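I have wanted to see the inside of the Wollby workshop ever since my dog outgrew his second coat in one winter. Wollby makes soft harnesses and knitted coats for dogs, and once a year they open the doors for an afternoon before the holidays. So I drove out to Lellatbridge on December 24, 2025 with a thermos of coffee, a bag of clementines and a very excited beagle mix named Biscuit in the back seat. Yes, dogs are welcome! That was the first thing I checked.

The drive was 145 miles, and I would do it again next week. Parking is behind the building, down a lane so narrow I folded in my mirrors, and there's a strip of grass where every visiting dog had clearly had the same idea.

You go in through the shop, get a paper wristband (Biscuit got one too, clipped to his collar) and then wait by the radiator until there are enough people for a group. Ours was a nice mix – two greyhounds in matching sweaters, a pug who snored standing up, and a dachshund so long that he had his own size on the chart.

The cutting room comes first. The mesh arrives on big rolls and they lay it out in layers, then cut a whole stack of chest panels at once. I'd always figured the prints were sewn on somehow, but they're pressed on with heat before any stitching happens, which explains why the snowflakes on Biscuit's old harness never peeled. The candy cane one did fade a bit, and when I asked about it I was told to stop putting it in the dryer. Fair enough.

Sewing is upstairs, and it's loud. Each harness goes past 8 people before it's finished, and the step that takes longest is the binding around the neck opening. If that edge is stiff, the dog gets a rub mark behind the front legs or under the throat. They let us feel a good one and a rejected one side by side, and I couldn't tell which was which until I ran my thumb along the inside. After that I couldn't stop doing it. I've now checked every piece of pet clothing I own.

Then came the part I'd been waiting for, the fitting table. They measure the chest at the widest point, then the neck, and they want you to go by the chest if the two numbers point at different sizes. I've been doing it the other way around for years. Biscuit has been wearing a medium and he's a large! He stood there like a little prince while they buckled him in, and then he tried to leave with somebody else's greyhound.

I also learned where the Misent line fits in. Misent is the dressier range – velvet collars, little bow ties, a plaid cape I had to walk away from twice. It's made in the same building, in a small room at the end of the hall, and a lot of it is still finished by hand. The red velvet collar with the tiny bell is cute, but the bell doesn't come off, and I know my dog. We would all be awake at four in the morning.

The leather leads come from a separate maker called Vasić, and there was a table of them by the stairs. They're stiff when they're new, so ask to try one from the demo hook, where they've been handled all season and feel completely different. I liked the slim brown one best. It was nearly $50, and I put it back, then went back for it on the way out. You saw that coming.

A few things if you're thinking of going. Bring a short lead, the hallways are tight and the stairs are steep. The floor upstairs is slick for dog paws, so I ended up carrying Biscuit, and he is not a light boy. The seconds bin in the shop is worth a dig, but get to it before the tour, since most of the larger sizes were gone by the time we came back down. I found a holly print harness with one crooked line of stitching that I have to turn upside down to see. And the hot chocolate is good, but it's cash only.

They're planning another open afternoon in February, when the spring prints come out, and I've already put my name on the list. There was talk of a lemon pattern.
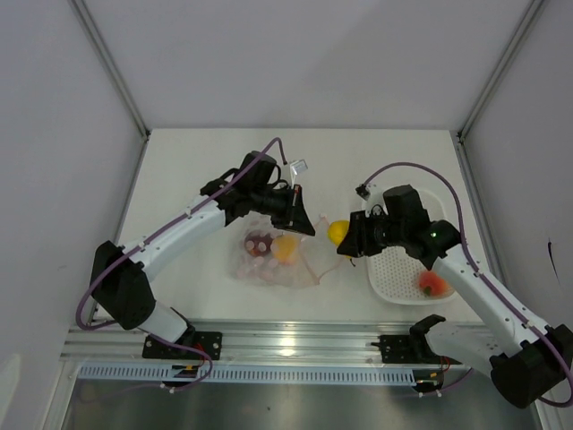 Biscuit slept the entire way home in his new large, with the tag still on. I'll probably take the Vasić lead out on our long walk first and see how quickly it softens up, and I'll post an update once it's had some rain on it.

Contact | Copyright 2025, all rights reserved | Back to top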